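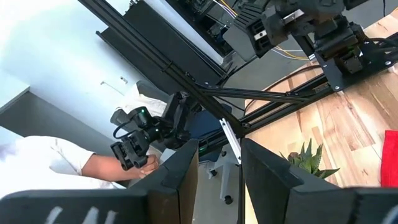

Stories > Short Fiction > Vekville Cycle

The Floor at Vekville

By Heiðrún Ladefoged
September

The work order gave the fault as "floor, movement" and the location as "large room, upstairs." It had been signed at Bruninen by someone whose initials Barredo did not recognize. He read it on the landing, folded it in four, and put it in his shirt pocket with the pencil.

Rommel Barredo had serviced wooden floors for the firm since before the merger. His method did not vary. He walked the long wall first, heel to toe, then the short wall, then the diagonals. At each board he shifted his weight from the left foot to the right and listened. A tight board gave a dull sound. A loose board gave two sounds, the second one after the foot had left it. He marked loose boards with chalk, a short stroke across the grain, and he did not talk while he did it.

The woman who had let him in talked instead. Her name was Fajardo and she had the use of the room until the lease ran out.

"It's over by the window," she said. "You put something down level and in the morning it isn't."

"What did you put down?"

"A cup. Then a level."

He asked to see the level. It was a good one, with a clean vial. He set it on the boards under the window, read it, turned it end for end, and read it again. Both readings agreed. The floor fell toward the window by 2 millimeters over the length of the tool, well inside what he would have let pass in a building of that age.

"And in the morning?"

"In the morning it goes the other way."

Barredo wrote down the figure and the hour. He did not write down what she had said, as there was no box for it.

He lifted the first board a little after four. It came up without splitting. The joist underneath was dry and sound, and the nail holes were round, with no sign of the long oval a nail wears when the timber is working against it. He pressed his thumb into the joist at both ends and in the middle. He shone the lamp along the void as far as the next wall and saw dust, a strip of newspaper, and the underside of more floor.

He put the board back with screws instead of nails, slotted heads, aligned with the grain. Then he walked the diagonals again. The chalked boards now gave one sound.

"Is that it?" Fajardo said.

"That's the loose ones."

"And the other thing?"

He explained that timber took up moisture at night and gave it back during the day, and that a wide floor could move further than people expected. He had given this explanation many times and it had usually been correct. She listened to all of it. Then she asked whether a floor that took up moisture would also lean.

"Toward what?" he said.

"That's what I wanted you to put in the report."

The firm allowed one overnight observation on a callout of this class, at a flat rate. Barredo had claimed it 3 times in his career, twice for leaks. He fetched the folding chair from the van and his coat, and set the level under the window with a pencil line drawn around it, so that he would know if it had been touched. Fajardo went home at seven. She left him the key and half a loaf.

At nine the bubble stood where he had left it. At eleven it had moved one division toward the center. He checked the pencil line. The tool was exactly inside it. He went down to the street door, found it locked, and came up again, keeping to the side of the stairs where the treads were fixed.

At two the bubble was central. He knelt and looked at it with the lamp held low. The room was quiet, and the boards he had screwed down were quiet with it. Through his knees he could feel a slow pressure, even across its width, of the kind a boat gives when somebody heavy walks to the far rail.

He wrote down the hour. He wrote down the reading. Under "Cause" he wrote "seasonal," then put a line through it, and sat with the pencil against the paper until the window began to turn gray.

By six the floor fell 2 millimeters the other way, toward the door. He moved the chair closer to the window and sat down again. The bubble came back by half a division.

He stood up. He walked to the door. It went out again.

When Fajardo arrived he was standing against the long wall with his coat on, and had been for a while.

"Well?" she said.

"Come in slowly," said Barredo, "and stay on that side."

More from the Vekville Cycle
The Lamp Inventory
Fajardo Renews the Lease
A Schedule of Doors
Notes on the Flevavton Ferry
Saturday Rates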